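検索　サイト内を検索　検索する

作業記録／天板
2018年10月9日（火）
記入：Rui Coelho

Trillosoの作業台、天板の再仕上げ。前回3月の記録では「表面に問題なし、ワックスのみ」となっているが、その後の使用で艶にむらが出たため、今回は旧塗膜を落としてから塗り直すかどうかを判断する。結論を先に書くと、全面剥離はしない。手前の帯だけ研ぎ、残りは洗浄と薄塗りで合わせる。以下、経緯と手順。

対象
淡色の木製天板。樹種は納品書に記載がなく、Mershaに問い合わせたが、当時の担当がいないとのことで回答は得られていない。導管の見え方からの推定は人によって割れるので、この記録では「淡色材」で統一する。木目は板の長手に沿って通っており、ゆるく波打つ。節は作業面にはない。

寸法
奥行の呼び寸法は1,000 mm、今回の実測は991 mm。差が収縮によるものか、もともとの加工寸法かは不明。3月の記録に実測値がないので比較できない。次回からは必ず左端、中央、右端で測って残すこと。今回は中央のみ。厚みは17 mmで、こちらは仕様書どおり。
反りは、直定規を長手と短手に当てて光の漏れを見た。長手は問題なし。短手は中央がわずかに高い。隙間ゲージの一番薄い葉が端で抵抗なく入るが、次の葉は入らない。作業に支障のある量ではない。塗り直しで表だけ吸わせると反りが進むおそれがあるため、裏面にも同じ回数を塗る。

現状の観察
斜めから光を当てると、艶の段差が手前側に帯状に出る。腕と道具がよく触れる範囲とほぼ一致する。真上からの拡散光では目立たない。以前の点検で「問題なし」となったのは、天井灯だけで見たためと考える。点検時は必ず手持ち灯を低い位置から当てること。これは前にも書いたが守られていない。
色むらについて。右奥は木目が詰んでいて、ほかより暖かい色に見える。最初は古いオイルの残りを疑った。白い布に溶剤を少量含ませて拭いたが、布への色移りは中央部と差がない。塗膜ではなく材そのものの色と判断し、ここは触らない。均そうとして研ぐと、そこだけ低くなる。
中央は光の当たり方で白っぽく見える。水引きやワックスの白化とも見分けにくいので、灯を動かして確認した。灯の位置とともに白い部分も移動するので、反射である。白化であれば位置は変わらない。

点状の汚れ
中央付近に暗い色の点がひとつある。ごく小さい。それ以外に、作業面には汚れらしいものは見つからなかった。候補は次のとおり。
・表面に付着した異物（研磨粉、樹脂片、インクなど）
・材に由来する斑
・鉄分とタンニンの反応による黒染み
処置が全部違うので、先に切り分ける。鉄染みを研いで取ろうとすると深さが読めず、周囲に皿状のくぼみができる。逆に付着物なら、薬品を使う必要がない。

切り分けの順序は、乾いたものから始めて湿ったもの、最後に薬品とする。
乾式：柔らかい刷毛で木目方向に払う。動かなければ、粘着の弱いテープを軽く当てて、木目方向に剥がす。強いテープはワックス層ごと持っていくので使わない。
湿式：綿棒に水を含ませ、よく絞って点だけに当てる。広げない。綿棒に色が移れば表面の汚れとみなす。
溶剤：綿棒で点だけ。拭いた跡が輪になることがあるので、直後に乾いた布で外から内へ吸わせる。
薬品：鉄染みの疑いが残った場合に限る。濃度と時間を端材で決めてから行う。天板で直接試さない。 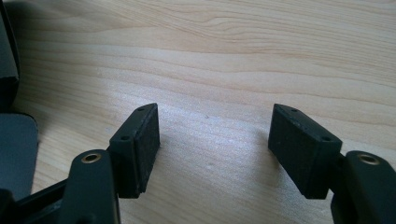
端材は同じ納品分の残りを使う。棚の下段に「天板・残」と書いた束があり、作業面と同じ側の面に鉛筆で矢印が入っている。矢印のない材は別の便なので、色合わせには使えない。前回これを取り違えて、端材では合っていた色が本番で黄色くなった。束から抜いたら、矢印を書き写してから切ること。切ってから書くと向きが分からなくなる。

材料
オイル：Orell、473 ml缶。未開封のものを使う。棚に開封済みの缶もあるが、縁に皮が張っており、沈殿も固い。漉せば使えるかもしれないが、今回の比較には条件が増えるだけなので使わない。処分の可否は別途。
ワックス：Flemby、無着色。前回と同じもの。
布：糸くずの出ない綿布。色付きの布は溶剤で色が出るものがあるので白のみ。
研磨：中目、細目、仕上げ目の三種。粗目は用意しない。手元にあると使ってしまう。
当て木：コルク貼り。ゴム貼りのほうは角が欠けているので、今回は除外。

端材試験
束から一枚取り、三区画に分けた。
A：洗浄のみ、その上にオイル薄塗り。
B：細目で研磨、オイル薄塗り。
C：中目から細目、仕上げ目まで順に研磨、オイル薄塗り。
塗布後、余りを拭き取り、17時間置いてから比べた。もっと置きたかったが、台の使用予定がある。硬化の評価としては短い。色の比較には足りると判断した。

結果。
Aは色の変化が最も少ない。艶はやや不揃いで、斜光で拭き筋が見える。筋は木目と直交しており、こちらの拭き方の問題。木目方向に拭き直した部分には筋がない。
Bは艶が揃った。色はAより一段濃い。ただし並べて初めて分かる程度で、離すと区別できない。
Cは色がBより浅い。仕上げ目まで上げたことで吸い込みが減ったと考える。触った感じは最もよいが、水滴を置くとBより早く跡が出た。作業台としてはBを採る。

水滴試験は、各区画に同じスポイトで一滴ずつ落とし、時計を見ながら拭き取って跡を見るという簡易なもの。数値としての意味はない。順位だけを採用する。

方針
手前の帯をB、残りをAで処理し、境目は細目で軽くぼかす。境目を直線で切ると斜光で必ず見えるので、木目の濃い線に沿わせて不規則にする。マスキングテープで区切る案は、段差が立つため採らない。
点状の汚れは上記の順序で切り分け、乾式と湿式で取れない場合は今回は残す。機能上の害はない。薬品処理は工程を別に立てる。オイルを塗ったあとでは薬品が均一に入らないという反論はありうるが、点の範囲だけなら溶剤でオイルを抜いてから処理できる。ここは議論の余地がある。

手順（次に作業する者へ）
一．台の上を全部どかす。端に寄せただけで始めない。
二．乾いた刷毛で払い、掃除機で吸う。先端のブラシに金属片が噛んでいないか、先に見る。
三．固く絞った布で木目方向に拭く。水を溜めない。継ぎ目がある面では特に注意。
四．乾燥を待つ。扇風機は使わない。片面だけ乾くと反る。
五．鉛筆で手前の帯に薄く波線を引き、波線が消えるまで細目で研ぐ。消えたら止める。
六．粉を払い、溶剤で軽く拭いて、斜光で傷を見る。木目に直交する傷が残っていたら五に戻る。
七．裏面から先に塗る。Orellを布に取り、板に直接垂らさない。
八．表面を塗る。奥から手前へ、一度で薄く。
九．余りを拭き取る。拭き取りの布は乾いたものに替えながら使う。
十．使った布は水を張った金属缶に入れて蓋をする。丸めてごみ箱に捨てない。自然発火の危険がある。

十については缶の場所が変わった。流しの下ではなく、裏口の外。蓋に赤い印がある。

ワックスは硬化を確認してから。爪を立てて跡が付くうちはかけない。Flembyの缶には一日でよいという趣旨のことが書いてあるが、気温が下がると足りない。この部屋は夜に暖房を切るので、倍は見ておく。

費用
Orellの缶は一つ991円。安売りの時に買ったもので、次は同じ値では入らない見込み。奥行の実測値と同じ数字になっているが、転記の誤りではない。念のため納品書と照合した。

未決事項
・樹種。Mershaから返事がなければ、端材の木口を薄く削って拡大鏡で見る。
・奥行の差。端材の納品書に寸法の控えがないか、棚の上のファイルを確認する。
・裏面の現在の塗膜。表と同じものが塗られている前提で書いたが、確かめていない。台をひっくり返すには二人要る。
・脚との固定金具。長穴の中でねじが端に寄っているように思う。収縮の逃げが残っているか、次に裏返したときに見る。
・開封済みオイルの処分。

追記
湿度計の値を表に入れるつもりだったが、壁の一台と棚の一台で指示が合わない。どちらが正しいか分からないので、今回は記入しない。密閉袋に飽和食塩水と一緒に入れて校正する。終わるまで、収縮についての議論は保留。

コメント

木工当番
端材の束、矢印が消えかけているものがありました。鉛筆でなぞっておきましたが、一枚だけ向きに自信がないので束から抜いて横に立ててあります。

hk
Cの水滴跡が早いのは吸い込みが少ないからという説明でよいと思いますが、Cにもう一度塗った場合はどうでしょうか。塗り重ねれば差は縮むのでは。手触りがよいなら捨てるのは惜しい気がします。

Rui Coelho
＞hk　試していない。同じ端材の裏に区画を取れるので、Cの二回塗りを追加する。ただし天板の作業はBで進める。

塗装棚
黒い点の件。鉄染みを疑うなら、スチールウールを近くで使わなかったか思い出してください。以前、隣の台で使った粉が飛んで、濡れ布で拭いた翌日に点々と出たことがあります。その時は一つでは済みませんでしたが。

木工当番
湿度計、棚のほうは電池が弱っていました。交換済みです。校正はまだです。

通りすがり
金属缶の蓋、パッキンが傷んでいて閉まりが悪いです。

Rui Coelho
パッキン発注。届くまでは布を広げて屋外で干し、完全に硬くなってから捨てること。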